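Refrigerator temperatures, January

The pharmacy in Rusarthorpe moved its vaccine stock to a second refrigerator on Saturday, and I spent the evening going through the logger file. It holds 1,343 readings, taken at a fixed interval. The range we work to is 2 to 8 degrees Celsius. Two readings fell outside it, both on the high side, both while the door was open for loading.

Sieglinde Buschmann asked whether the flu doses should be set aside. I said yes, until the manufacturer replies in writing. A short excursion is usually harmless, but the total time out of range over the life of the batch is what counts, and the courier's record from Riditz is missing a page.

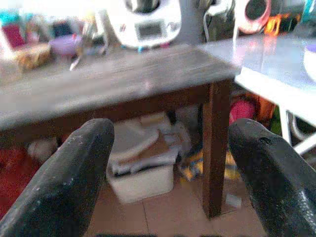

The second question was probe placement. Ours hung in free air near the door, so it reacted to every opening. I have moved it to the middle shelf, in a glycol bottle – slower to respond, closer to what a vial feels. The alarm delay stays at 18 minutes for now.

Next job is the old logger, which still stamps everything an hour late.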